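Home | Reviews | Features | Festivals | Contact

Two Days at the Sarkstead Film Market
Last updated: March

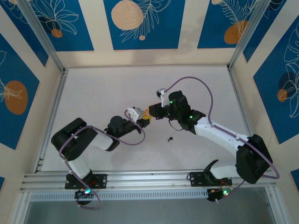 Getting in

The market runs in the old grain exchange, a ten-minute walk from Sarkstead station. The doors open at 9 a.m. and the badge line was already out to the sidewalk when I got there. A visitor badge costs 90 for both days and covers the screenings, the stands on the ground floor and the talks upstairs. Parking is extra and fills up early. I took the train.

There is a coat check to the left of the main door. Lunch is sold from one counter only, so go before noon or after 2 p.m.

The ground floor

Most of the floor is given over to small distributors and regional film offices. Each one has a table, a screen and a stack of flyers. The bigger sales companies rent rooms at the back and you need an appointment for those. I had one, with Famirow, who handle family dramas and a few comedies.

Phong Mai went through their new list with me. He had four finished films and a couple still in the edit. The one he was pushing hardest is Cullow, a village story with a father, two grown daughters and a bus route that is about to be cut. He showed me the trailer and then the first reel. The trailer gives away too much. The first reel is slow and well acted, and the scenes in the bus depot are very funny.

The screenings

The main hall seats 400 and was close to full for the opening film, Đào. It was written and directed by Trí Cù. A seamstress goes back to her home town after her mother dies and finds that her younger brother has rented the house out. Most of the story takes place over one week. Sơn Kiều plays the brother and is the best thing in it. He says very little in the first hour and you still know what he is thinking.

The songs did less for me. There are three of them, and the second one stops the film just when the quarrel over the house is getting started. The camera work is good throughout, mainly in the night scenes at the market. It runs a little over two hours and could lose fifteen minutes from the middle.

Sound was a problem in the smaller hall. The center speaker buzzed during the short film program, and they had to restart one of the shorts. It was fixed by the second day.

The talks

I went to two. Hanna Tomaszewski spoke on cutting comedy, using clips from her own work as an editor. She played the same dinner scene in three versions and asked the room which one got the laugh. The room picked the shortest one. She had used the longest in the finished film and said she would change it now.

Haris Petkov talked about getting a first feature into theaters outside the big cities. He said his last release sold 2,000 tickets in its first week, nearly all of them in towns with a single screen. He took questions for half an hour and stayed in the hallway afterward to take more.

If you plan to go

Book the main hall screenings when you buy the badge. The small hall is first come, first served. Bring something warm, as the ground floor is drafty by the doors. The printed schedule had two wrong times on it, so check the board near the stairs.

Đào opens in theaters in the fall. Famirow had no date yet for Cullow.

Related
Review: The Long Ferry
Five village comedies worth finding
How we pick films for the spring list
Short films at last year's Sarkstead market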